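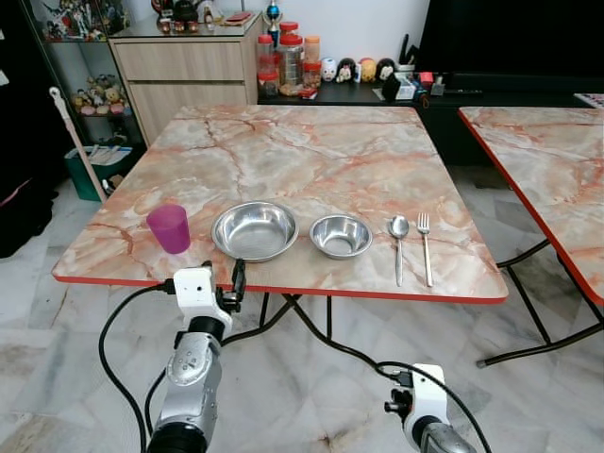
4. Cleaning and sealing the floor

This section is for the Dolline stone floor set, used on marble tiles with grout seams. Please read all the steps one time before you open the bottles.

4.1 Before you start

1. Move the furniture out of the room. Folding tables must be folded and carried, do not pull them over the tiles.
2. Sweep with a soft broom. Sand under the mop makes fine scratches, and the sealer will not hide them.
3. Check the number on the cleaner bottle. It must be 2,731. Bottles with another number are for ceramic tiles only.

CAUTION: Never use vinegar, lemon or bathroom descaler on marble. The acid takes away the polish and leaves dull spots.

4.2 Washing

4. Put 6 capfuls of cleaner in one bucket of lukewarm water.
5. Wash a small part of the floor at a time, beginning at the wall farthest from the door.
6. Clean the seams with the narrow brush. Brush along the seam and not across it.
7. Rinse two times with clear water and dry with a cotton cloth.

4.3 Brown stains

8. Mix the Sellesetti powder with water until it is thick like yogurt. Put it on the stain, a little wider than the stain itself.
9. Cover with plastic film and leave it for 13 hours.
10. Lift the dry paste with the plastic scraper. Wipe with a damp cloth.
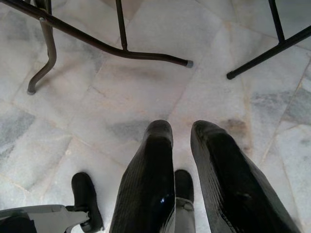
Hnatiuk asks us to add that the paste can be used a second time on the same place, but only after the tile has rested one full day. On old stains the first try often gives only a lighter color.

4.4 Sealing

11. The room must be warmer than 13 degrees Celsius. Do not seal in August sun with the windows open, the sealer dries too fast and leaves stripes.
12. Spread a thin coat with the flat pad. Wipe off what remains on the surface after 6 minutes.
13. Keep everybody off the floor for 19 hours.

Note: Spare pads and scrapers can be ordered from the Flomham warehouse.

Text revised December 2024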